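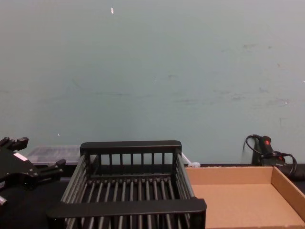
LIST ARCHIVE / BUILDINGS AND INTERIORS

Subject: Re: Wall cleaning and repainting schedule, Prothero building
From: Facilities Office, Dirkness
To: Tenants list

Dear tenants,

The Facilities Office has received several replies to its April message on painted walls and wishes to answer them together. The relevant part of the most detailed reply is quoted first.

> We understand from the April message that scuffed walls will be
> washed before any decision is made on repainting. Our suite was
> painted under the previous contract, and when we wiped down the
> wall behind the work tables last year the color came away on the
> cloth. We would like to know whether the same method is to be used
> again. We would also like to know whether tenants may touch up
> small marks themselves, and who pays if the patch does not match.
> Finally, the schedule lists the second floor twice and leaves out
> the mezzanine.

On the first point, the paint used under the previous contract was a flat finish. Flat paint hides uneven plaster well but does not stand up to rubbing. Gray marks at table height are common on walls of this type, and scrubbing them tends to leave a shiny patch that shows more than the mark did. The cleaning contractor, Kerkotis, has been told to use plain water and a soft sponge, to test a small area near the baseboard first, and to stop if any color lifts. Walls that fail the test will be moved to the repainting list without further cleaning.

Tenants are asked not to use melamine sponges, degreaser, or any product containing bleach on painted surfaces. Two suites on the ground floor were treated in this way over the winter and will have to be primed before they can be repainted.

On the second point, tenants may fill and touch up small chips under the terms of the lease, provided that the paint comes from the building stock. The stock is kept in the basement store and may be signed out at the front desk before 4:00 p.m. Please take the can with your floor marked on the lid. The blue-green on the upper floors was mixed in two batches, and the batches differ slightly once dry. Should a patch fail to match, the building will bear the cost of correcting it if building paint was used. If other paint was used, the cost of repainting that wall from corner to corner will be charged to the suite.

The wall paint now held in stock is Pliltance interior flat. The office has considered changing to an eggshell finish on walls that stand behind tables and benches. Eggshell washes more easily, although it will show old repairs in the plaster, and several of our walls have a good many of these. A trial section will be painted in the mezzanine corridor, and tenants who walk past it are invited to send their views to this list.

On the third point, the writer is correct. The second entry for the second floor should read "mezzanine." A revised schedule has been placed in the lobby case.

The budget for the present round allows for 16 rooms to be repainted. It also sets aside $4000 for plaster repair, which must be finished before the painters arrive. Rooms will be taken in the order on the schedule. A suite that cannot clear its walls on the assigned date will go to the end of the list, and the next suite will be offered its place.

Furniture should be moved at least three feet from any wall that is to be painted. Heavy tables may be left where they are if the front desk is told in advance, in which case the painters will cover them and work from above. Shelving fixed to the wall must be taken down by the tenant. The painters are not permitted to remove wiring or wall-mounted equipment of any kind.

Questions about a particular suite should be sent to the front desk. Questions about the schedule as a whole may be sent to this list.

Facilities Office
Dirkness

Share this message (2)

3 comments

mezz_tenant
Thank you for fixing the schedule. Is the trial section at the stair end or the elevator end?

suite upstairs
In favor of eggshell. Our wall has been washed twice and the shine is worse every time.

plasterfan
Please do the repairs properly before changing the finish. Any sheen at all will show the old patches by the windows.

This archive uses cookies to remember your display settings. Accept | Manage settings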